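Category: Home & Kitchen / Company News

Print this page | E-mail this page

Cutovum Brings Its Motik Countertop Finish to Pinell Showroom

PINELL, Nov 8, 2022 — Cutovum, the family-run maker of kitchen and bath surfaces, is very happy to share that its Motik line of matte finishes is now on display at the company's newly enlarged showroom in Pinell, where visitors are welcome to come in, put the kettle on with us and take as long as they like deciding.

Motik was first offered to a small group of local builders in April, and the response was so kind — and the phone so busy — that the company moved up its plans for the general public by several months. The line comes in two thicknesses and three shades, and every order includes free measuring within the Pinell area.

"We have always believed that a kitchen should be a place where you can spill things and laugh about it," the company said. "Our customers told us they wanted something quiet to look at and easy to wipe down after supper, and we listened to them for a good long while before we settled on this one."
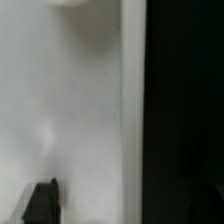 A smooth, matte surface in a soft, cool white.

The showroom, at 3419 Cuervo Road, also carries sinks, faucets and the full range of Cutovum cabinet pulls. Samples may be borrowed for two weeks at no charge, and we do encourage it, as colors have a way of changing once you get them home under your own lights.

Customers who ordered through a builder this spring may bring in their paperwork for a free care kit.

Print this page | E-mail this page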